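4.2 Protocol for sessions in furnished rooms

The rules below were applied at all sites from September onward. They extend the bench protocol of Górecki and Teoh to rooms in daily use, where the layout cannot be fixed in advance. A session was accepted only if the checklist had been signed by the operator and by a second reader before recording began.

Marker cubes are mounted rigidly on the gripper body and inspected for play before each session. At least one patterned face of each cube must stay in view of the head camera while an object is being approached. Cables are routed away from the fingers. Near a basin, the operator keeps both grippers above the level of the countertop unless the task sheet states otherwise. Figure 6 shows an operator at a bathroom vanity with a hand-held gripper in the right hand and a second marker cube under the left.

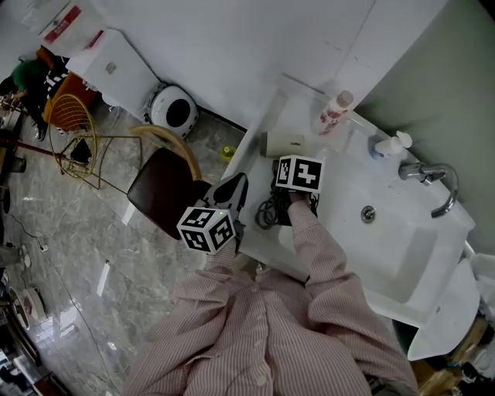
Figure 6. Operator with two marker cubes at a vanity, head camera view.

Household items already present are left where they are found. Early drafts of the protocol called for clearing the counter, but this was dropped after the Senport trials, in which policies trained on cleared surfaces performed poorly on cluttered ones. Mains-powered appliances may remain on the counter only when unplugged. Other persons may be in the room if they have given written consent and stay out of reach of the operator.

Of 483 recorded sessions, 181 were returned at first review. The most frequent cause was loss of marker visibility during the approach phase, followed by an incomplete checklist. Returned sessions were not repaired by interpolation. They were recorded again under the same task sheet, or removed from the set. Tracking gaps shorter than 200 ms were tolerated and flagged in the session log.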